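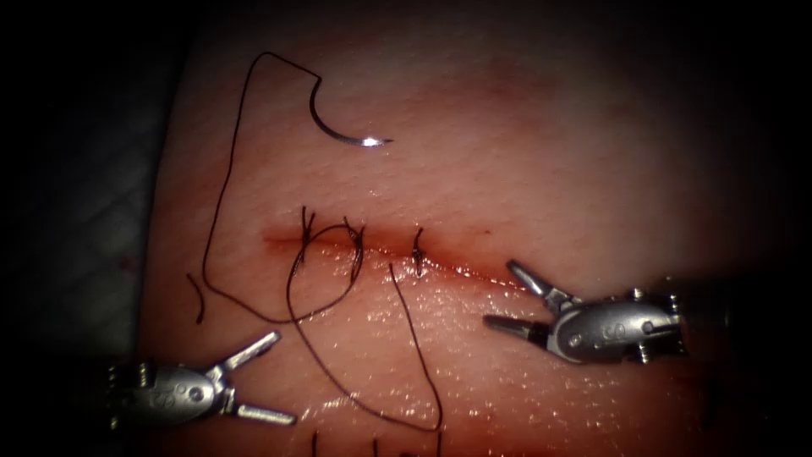
October 10, 2020

The second jaw set went on this morning, so I can finally put down some notes on how the two compare. For anyone who hasn't read the earlier posts: two arms, both with cable-driven wrists, a fixed camera, and a suturing task on a tissue pad. The jaws are the only thing I wanted to change this time. In practice I also had to change the gains, of which more below.

The two candidates are the Barnico needle driver and the Quintero fine grasper. The Barnico has short, stiff jaws with a coarse tooth pattern. The Quintero jaws are longer and thinner, with a shallower pattern that is kinder to thread. Both go on the same wrist, and swapping them takes me nearly 6 minutes per arm, most of it spent getting the cable tension back to where it was.

**Set-up**

Controller: Kadstead, the older board, loop running at 250 Hz. I know the board will go faster. At higher rates the wrist encoders on the left arm start dropping packets and I haven't found the reason, so 250 it stays.

Task: interrupted sutures along a straight cut, working left to right, both arms, one curved needle. After each knot the needle is parked on the pad above the cut with its thread still on, and both jaws are opened before the next bite. The park position matters more than I expected. If the needle lies with its tip pointing away from the cut, the driver has to turn it before it can be gripped at a usable angle, and that regrasp is where most of my failed attempts start.

Three stitches were in at the left end of the cut when I saved the still, with the rest of it left to close. The middle one has a big loop of slack hanging below it, and the thread crosses over itself in several places under the cut. Thread handling is the weak part of this rig and has been from the beginning.

**Grip on the needle**

The Barnico wins easily. Once the needle is held it doesn't roll, even when the tip goes in at a poor angle. The Quintero jaws flex. You can watch the needle rotate in them as the load comes on, and the tip then comes out of the far side of the cut somewhere other than where it was planned. Raising the closing force helps up to a point. Beyond it the wrist cable stretches and the jaw angle reported by the controller is no longer the true one, which causes more trouble than the roll did.

**Grip on the thread**

Reversed. The Barnico teeth chew the strand. I had it part 2 times while pulling a knot down, both times at the place where the jaws had been holding it. The Quintero holds the same strand without marking it, and it lets go cleanly when opened. The Barnico will sometimes open and carry the thread away with it, stuck in the teeth, and the planner has no idea this has happened.

**Gains**

The longer jaws put the contact point further from the wrist joint, so the old gains gave a visible wobble at the tip. I took the proportional term down on wrist pitch and left yaw alone. Colin Marsden suggested adding a notch filter instead. I tried it for an hour and it did remove the wobble, but it also made the approach to the needle sluggish enough that I took it out again. He thinks I put it at the wrong frequency. He may be right.

**Camera**

No change in hardware. The light is still too strong at the upper middle of the pad and falls away badly towards the corners. The needle has a bright spot near the tip which the segmentation likes to label as background, and the damp area under the cut throws up small highlights that it likes to label as metal. Dark thread on a pale pad is easy by comparison, until it crosses itself, at which point the tracker picks a branch more or less at random.

Ornella Piras sent me a build of Trimness, her thread tracing code, which is meant to deal with crossings by looking at curvature on both sides. On saved frames it follows a single loop properly. With 4 or more crossings close together it gives up and returns an error, and I would much sooner have the error than a confident wrong answer. It doesn't run fast enough to use live yet.

**Where this leaves things**

For now I'm going to try a mixed pair: Barnico on the right arm to drive the needle, Quintero on the left to pull thread and form the knot. This means separate gain files for each arm and an end to swapping roles halfway through a stitch, which the planner currently does whenever it finds the reach shorter. I'll need to lock that out.

Still to do: check the cable tension on the left wrist again, move the light, and find a park position that leaves the needle at an angle either arm can pick up first time. The packet problem can wait until the new encoder leads arrive.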